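Rendering I, Handout 6
Surface reflection: diffuse, glossy and rough
Lecturer: Sirkka Harju. Exercise classes: Joni Savolainen, room 902, Tikkanen building.

6.1 Where we are

Handout 5 ended with the rendering equation and the cosine term. The incoming light was treated as known and the surface was left as a function f, to be filled in later. Sections 6.2 to 6.5 fill it in. Transparent materials and skin are left to Handout 8.

Notation: n is the unit surface normal, l the unit direction to the light, v the unit direction to the eye, and h the unit vector halfway between l and v. All four point away from the surface. A dot between two vectors is the scalar product, and negative values are set to zero unless stated.

6.2 What f must satisfy

The function f(l, v) gives the ratio of reflected radiance to incoming irradiance. Its unit is one over steradian, and it may be greater than 1. Students lose marks on this every year. What may not exceed 1 is the total share of light reflected, found by integrating f times (n . v) over all outgoing directions.

Two conditions apply:

Reciprocity: f(l, v) = f(v, l).
Energy: for every l, the integral above is at most 1.

The original Phong model, written with the reflected vector and no cosine in the denominator, can be made to meet both with a suitable scale factor. The version found in many older textbooks divides by (n . l) and meets neither.

6.3 The diffuse term

A perfectly diffuse surface has constant f:

f = a / pi

where a is the albedo, between 0 and 1 for each colour channel. The factor pi comes from integrating the cosine over the hemisphere. If it is left out, the surface reflects more than three times the light it should, and scenes with several bounces become brighter with each one.

Albedo depends on wavelength. In Draltia, the course renderer, it is stored as three numbers. The spectral mode samples it at fixed steps up to 700 nm. Use the three-number form for all coursework. Values above 0.9 are rare in real materials, and fresh snow is one of the few.

A diffuse surface looks equally bright from every direction under fixed lighting. If a patch changes in brightness as the eye moves, some other term is at work.

6.4 The glossy term

The model used on this course treats the surface as a large number of tiny flat mirrors. Only those whose normal lies along h send light from l to v. The result is

f = D(h) F(l, h) G(l, v) / (4 (n . l) (n . v))

D is the distribution of the mirror normals and sets the size and shape of the highlight. A small roughness gives a small, bright highlight, and a large one gives a wide, dim highlight. The total energy stays nearly the same, so the peak must fall as the width grows.

F is the Fresnel term. We use Schlick's form:

F = F0 + (1 - F0)(1 - l . h)^5

For a material with refractive index 1.5 in air, F0 is 0.04. Most plastics, varnishes and finished leathers are close to this. Their highlights take the colour of the light and are not tinted by the base colour. Metals have a high F0, often coloured, and no diffuse term.

G accounts for mirrors hidden from the light or the eye by their neighbours. It matters most at grazing angles. Setting G to 1 gives edges that are far too bright.

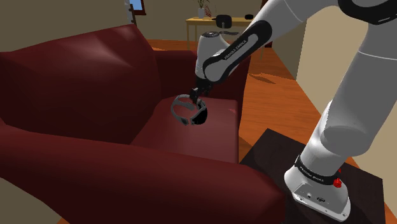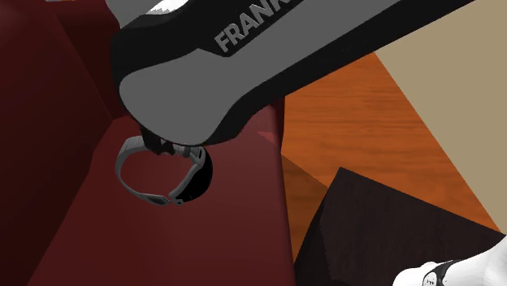
Fig. 6.1 Rendered surfaces. First image: glossy maroon leather with soft highlights. Second image: matte black shell beside lighter grey.

6.5 Choosing roughness

The slider value r in Draltia is not the roughness alpha in the formula for D. The renderer uses alpha = r squared, which makes equal steps of the slider look more nearly equal. State which of the two you mean in any written answer.

Very small values of alpha cause noise when light directions are sampled evenly over the hemisphere, as few samples fall inside the highlight. Sample D instead and divide by the matching probability density. Remember the factor 1 / (4 (v . h)) when changing from a density over h to a density over l.

6.6 Exercises

1. Show that a / pi meets both conditions in 6.2.
2. Compute F0 for refractive indices 1.33 and 1.8.
3. Load the Flutgate mesh (1,753 vertices) and render it with r = 0.2, 0.5 and 0.8 under one small light. Plot brightness along the middle row.
4. Repeat exercise 3 with G set to 1. State where the two plots differ most.

Hand in by 27/02/2026 through the Drumari page. Reading: course notes, chapter 27.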